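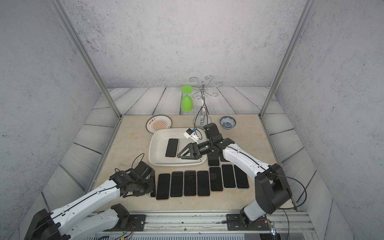

Printed surfaces are sold mainly on appearance, and the catalogs say little about how easy they are to inspect for dirt. Our project measured how well people find small crumbs on patterned sheet materials under fixed lighting. The question matters in kitchens, canteens and break rooms, where someone wipes a surface, looks at it and decides whether it is done. Two patterns of the kind we tested are the beige marble of the tabletop and the gray wood-plank print of the floor around it, the second with swirling knots that are much larger than any crumb. A plain surface gives the eye a constant background. A printed one adds edges and spots of its own, and some of these are close in size and tone to the thing being looked for.

## Background

Visual search is slower when the target resembles its background. For crumbs on a printed sheet we expected three properties to matter: the tone difference between crumb and ground, the size of the pattern elements, and the direction of the pattern. A wood print has a strong direction. A marble print has veins but no single direction, and a speckled print has neither.

We did not study hygiene. A surface that looks clean can carry residue that is not visible at all, and nothing in our results bears on that.

## Materials

Samples were cut from four sheets supplied by Benavides as offcuts:

- plain off-white (control)
- beige marble print, sold as Clurnia
- gray wood-plank print
- fine gray speckle

All four had a matte finish. The wood print was cut so that the grain ran left to right as seen by the observer. The crumbs were dry white bread, passed through two kitchen sieves so that the largest and smallest pieces were removed. Toast crumbs were tried first and dropped. They varied too much in color from one slice to the next.

The samples were lit from overhead at 500 lux, measured at the center of the sheet with a handheld meter. The blinds in the room were kept closed. Kusum Agarwal repeated the reading before each session and adjusted the lamp height when it had drifted, which happened mostly in the first minutes after switching on.

## Procedure

Observers were students and staff at Seltach who had answered a notice outside the canteen. Each sat at a marked distance from the sample with a card covering it. The card was lifted, the observer looked, and the card was put back. The observer then said "yes" or "no" and, for a yes, pointed to a quadrant on a blank grid. A yes with the wrong quadrant was scored as a miss.

The full run was 1000 trials. Half had one crumb on the sheet and half had none, in an order drawn beforehand by Ettore Guerra, who did not run any sessions. Viola Martinelli placed the crumbs behind a screen with tweezers. On empty trials she made the same movements over the sheet, so that sound gave no clue.

## Results

Of the 500 trials with a crumb present, 412 were scored as correct. The misses were not spread evenly over the sheets.

| Surface | Rank for detection | False alarms |
|---|---|---|
| Plain off-white | 2 | rare |
| Beige marble print | 3 | occasional |
| Gray wood-plank print | 1 | rare |
| Fine gray speckle | 4 | frequent |

The wood print did better than the control. Bread crumbs are pale, and the gray ground gave more tone difference than off-white did. Knots caused fewer errors than expected. Observers appeared to learn their positions within a few trials, and several mentioned this afterwards.

On the marble print, misses collected where pale veins crossed. The speckle was poor in both respects: crumbs were missed, and printed specks were reported as crumbs - in one session so often that we checked the sheet for contamination and found none.

## Sources of error

Each observer saw the same piece of each sheet throughout. Learning of the pattern is therefore mixed in with the effect of the pattern itself. A person who wipes the same table every day also learns it, so the condition is not unrealistic, but we cannot separate the two effects.

Only one crumb color was used. With coffee grounds or pepper the order of the surfaces would probably change, and the control might move to first place. Tone difference should have been measured and was only judged by eye.

Gerardo Benedetti, who supervised the project, pointed out that overhead light hides the small shadows a crumb casts under a window. A short check with a desk lamp at a low angle supported this. Crumbs on the speckle became easy to find, but the check was informal and is left out of the table.

## Further work

The group at Skotemcombe that takes over the rig in May has asked for the sieves, the grid cards and the trial order sheets. We suggest that they rotate the samples between trials, add a dark crumb, and record response time. The lamp clamp needs replacing before any of this.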